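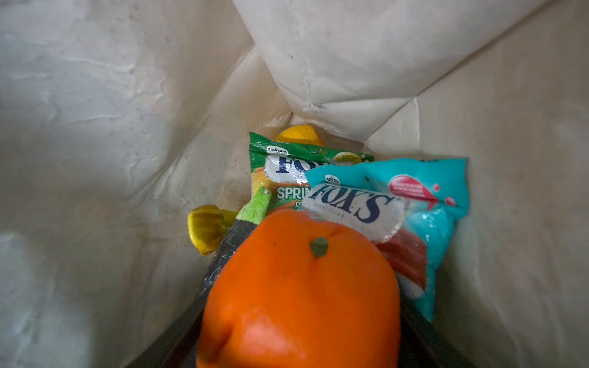 January 13, 2023 - wooden rackets for Skurkent

Picking up where I left off on the rackets. Thịnh Đào has the hero pair on his bench and I have the stunt ones. Hưng Kim was out at the Arbridge courts with the production people all morning, so most of what follows is from my side of the shop, with his notes added after lunch.

Where things stand

The script has the final set in much more detail now than in the draft we bid on. The lead actress serves, breaks a string, walks to the chair, swaps rackets, and plays the rest with the second one. In the old draft she just played. So we need:

- hero rackets that hold up in close-up, including the strings and the grip
- play rackets that look the same from the other side of the net and can take real hits
- one racket with a string that breaks on cue, as many times as they want to shoot it
- a soft one for when she drops it by the chair

The soft one is done apart from paint. The rest is below.

Hero pair

Both are old frames that Thịnh bought as a lot and stripped. One has a hairline crack at the throat on the inside. He wicked thin glue into it and clamped it overnight, and it rang fine when tapped this morning, but I would not string it at anything like match tension. We agreed to string both heroes low. They will never hit a ball on camera, and the bed looks the same either way.

Decals: the fictional maker in the film is called Erkemier. Art department sent the lettering again, second version, with the longer tail on the final r. The first sheet we printed is now wrong. I have put a line through it in marker and moved it to the scrap drawer, please don't use it. The new sheet printed clean, but the gold is too yellow next to the varnish. Tried a coat of amber shellac over a test piece and that brings it down to where it should be. One coat only. Two coats and the lettering starts to go green under the warm lamp.

Order of work for the decals, so we all do it the same way:

1. Sand the shaft with the gray pad, wipe, let it sit.
2. Sanding sealer, thin, both faces.
3. Decal, slid from the tail end. Push the water out toward the head.
4. Leave it alone until the next day.
5. Amber shellac over the decal only, feathered past the ends.
6. Satin varnish over the whole frame.

Step 4 is the one I got wrong on the test piece. I went over it the same afternoon and the edge lifted.

Play rackets

Spent most of the morning on these. The plan was to use modern frames dressed to look like wood, and the trouble is the head. A modern head is so much bigger that you can tell from across the shop, and Skurkent have a tennis consultant who will certainly be able to tell. So we are back to real wood for these too, newer and in better shape than the heroes, refinished to match.

Strung the first one on the crank machine. Wooden frames want to pull in at the sides when the mains go on, so I used the outside supports and went up in stages, half tension on all the mains, then back to the middle and up to full. The frame held its shape. I measured across the head before and after and the difference was small enough that I would put it down to me holding the calipers.

Crosses went in without trouble apart from the bottom, where one of the holes was full of old varnish. Cleared it with a hand drill. Check all the holes before starting the next one.

The string is a synthetic that we tinted with weak tea to look like gut. It takes the color unevenly if it is still coiled tight. Loosen the coil first and keep moving it. Hung it over the rack to dry with a clothespin on the end.

Hit with it against the back wall for a while after lunch. It plays like a wooden racket, so it is heavy and the middle is tiny, and I framed a lot of balls. The actress has been training with a modern racket since July, according to Hưng, and she is going to hate this one at first. I asked him to get a finished one to her as early as we can. Better that she complains next week than on the day.

Breaking string

Third idea is the one that works, so for the record:

First idea was to nick a main with a blade and have her hit a ball. It breaks, but it breaks whenever it wants to, once on the bounce test before anyone had hit anything. And each take then costs a full restring.

Second idea was a solenoid in the throat pulling a pin. Too much weight in a place where she will feel it, and the battery had to go in the handle. Thịnh built one anyway and it is a nice piece of work. It clicks loudly enough that sound would have to remove it every time.

Third idea: a false main. The bed is strung complete except for one main left of center. The false main is a separate length, anchored at the bottom with a knot and at the top with a small loop over a brass hook inside the head. A weak link of sewing thread sits between loop and hook. A ball hit firmly in the middle parts the thread, and the string jumps out of the weave and curls up as a real one does. To reset it you rethread the string, tie a new link and go again. It took me under five minutes on the first try and I think we can get it down to two with practice.

Thread test, same ball, same drop height from the top of the ladder:

- Polyester all-purpose: did not break at all.
- Cotton, doubled: broke sometimes.
- Cotton, single: broke on every drop, and survived being waved around and bounced on the palm.

So single cotton. We used the spool with part number 927 on the end, from the bottom tray. Do not swap it for another cotton without testing again. The one in the sewing box looks the same and is noticeably stronger.

The curl wasn't quite right at first. The false main came out straight and stuck up like an antenna. I wound a new one on a dowel and warmed it with the heat gun on low, and after that it curled back over the bed. Filmed it on my phone in slow motion and sent it to Hưng, who showed it to the second unit director in the parking lot. She likes it. She asked whether it could be louder, and he told her that was for the sound people.

Notes from Arbridge (Hưng)

He went mostly to look at light and distances. Copied from his sheet:

- Grass on the show court is in poor condition on the baseline at the far end. Not our department but it means they will shoot toward the other side, so the left face of the racket is the one on camera when she serves. Put the better decal there.
- Closest camera position is nearer than we were told. Grips will be seen. They want proper leather, worn at the top where the thumb sits.
- Crowd is 2000 in the story. On the day it will be one stand of extras moved around, and the rest added later. Extras in the front rows want programs. Art department is doing those, we are only asked to cut and staple.
- The ball people want period balls, so white ones. Cù have some white ones that bounce correctly and will hold them for us until we confirm. He thinks we should confirm. So do I.
- The umpire's chair from the rental house is too modern. They asked if we would build one. He said we would price it.

I would like to say no to the chair unless they move the date. Thịnh would like to say yes. Leaving it for Monday.

Grips

Started one after reading Hưng's sheet. Calfskin strip, skived on the edges, wrapped from the butt up with a slight overlap, tacked at the bottom and finished with a band of black tape. For the thumb wear I used a damp rag and then the back of a spoon, and some dark wax rubbed in and taken nearly all off again. It still looks like somebody did it on purpose. Going to leave it in my hand while I am on the phone next week and see if that does more than the spoon.

To do

- Varnish on heroes, Thịnh
- Clear all the string holes on the remaining play frames
- Wind more false mains, label the bag
- Confirm white balls with Cù, Hưng
- Price the chair (time as well as material)
- Order amber shellac, the can is nearly finished
- Paint the soft racket, same brown as the play ones, matte then satin
- Ask wardrobe if she wears a ring on the racket hand, it will mark the leather

Shop lamp over the stringing bench is flickering again. I swapped the tube and it made no difference, so it is the fitting.

We use cookies to remember your settings and to see which pages are read. By continuing to use this site you agree to this. Accept - Manage settings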